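Brenholm Galleries > Household > The Bed Pile

The Bed Pile
Posted June 11, 2019

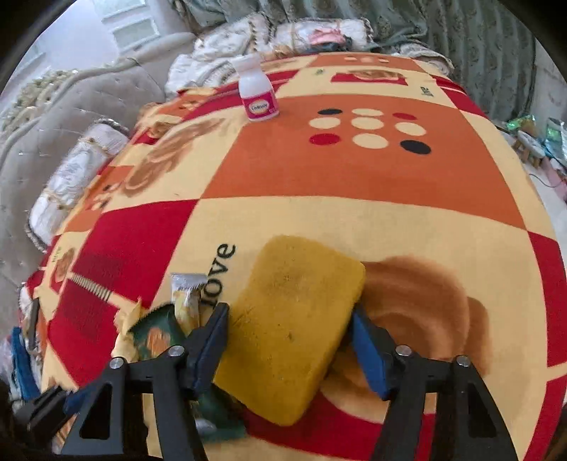
1. The yellow block over the blanket, with packets. Small dark nick in the face, a few scratches to the left of it. The blanket has its own opinion.

We have been clearing out the Brenholm place one drawer at a time, and the rule is that every drawer gets tipped onto the bed. A drawer can be pushed shut again with your hip. A bed has to be slept in by eleven o'clock, so decisions get made on it, some of them bad.

This page covers the bottom drawer of the hall cabinet, known in the family as the useful drawer. It was named by an optimist. Things went into it for years on the grounds that they would come in handy, and I can report that the hall cabinet has been a very safe place for them.

About the block

It has the shape of a rectangular sponge with the corners rounded off, and it's the color of the mustard you get at ballparks after the good mustard runs out. Beyond that the family is divided. One camp says car sponge. Another says it came out of the tile box when the bathroom was done and has been waiting ever since for someone to tile something else. My aunt says it's a kneeling pad for gardening, which would be fine if any of us had knees that small.

I asked Roel Wuyts, who once did a whole summer behind the counter at Edwards Hardware in Naratthorpe and has never let us forget it. He turned it over for a while, said "they don't make them like this now," and handed it back. I have since heard him say the same about a dustpan.

It's a little worn on the face, but there's plenty of life left in it, whatever sort of life it leads. For now it goes in the keep box. I am aware that this is exactly how it got into the drawer.

About the packets

Dark green, one with a patch of orange printing on it, and keeping company with a slim little tube or sachet in pale yellow and white with a silver crimped end. Every drawer in this house has given up a few items in this size range. My mother could not leave a hotel, a pharmacy or a trade fair without something small and sealed in her coat pocket. She didn't use them, either. She was laying them down, like wine.

House policy on these is simple. If we can read what it is and the date hasn't passed, it goes on the bathroom shelf. If the date has passed, it goes in the trash. If it can't be read at all, it gets put to one side until my sister comes over, and she throws it out in front of me so that I can't go back for it.

The crumpled pale yellow item next to them is either a wrapper or a bit of cloth. I've put it down on the list as "misc., yellow," to distinguish it from the block, which is down as "block, yellow."

About the blanket

We've had more mail about the blanket than about anything we have found on top of it. Yes, it's a patchwork design. Yes, that is an orange panel with big dots on it in black, cream and red, and yes, there's a brown and tan swirl beside it that looks like something you would stir into a coffee cake. The word "love" is printed on one of the cream parts, in lowercase, at a slant, as if it had only just thought of it.

It came from a closing-down sale on Fliltport Road in April some years back. My father picked it out alone, which he was not allowed to do again. It has outlasted two mattresses and most of the objections. I don't notice it anymore, and then a packet lands next to the word "love" and I have to look at the thing all over again.

The blanket is not in the pile. Please stop asking if it's in the pile.

Running score

For those following along at home, we keep a tally in a notebook on the dresser. As of the bottom drawer we've had 478 items across the bed. Of those, 88 went to the charity shop in Naratthorpe, 16 were returned to people who had quite happily forgotten lending them to us, and the rest are split between the trash and a row of keep boxes that I'm not going to describe as growing.

Roel's guess at the start was 800 items for the whole house. He wrote it on the inside cover of the notebook and signed it. We still have the kitchen, the shed and the closet under the stairs ahead of us, so I would say he has lost that bet handsomely, and he would say he was only talking about things that count as things.

Next up is the top drawer of the same cabinet. It sticks. It has been sticking since the floor was redone, and from the sound of it there is something long in there lying crossways. My sister is bringing a ruler and a bad attitude.

If you recognize the block, or own one, or have ever kneeled on one, leave a note in the guestbook. Answers so far: "grout sponge" (three votes), "cheese" (one vote, my nephew), and a long message about upholstery foam that I read twice and enjoyed very much without learning anything.

< Back to The Linen Shelf | Household index | Next: The Drawer That Sticks >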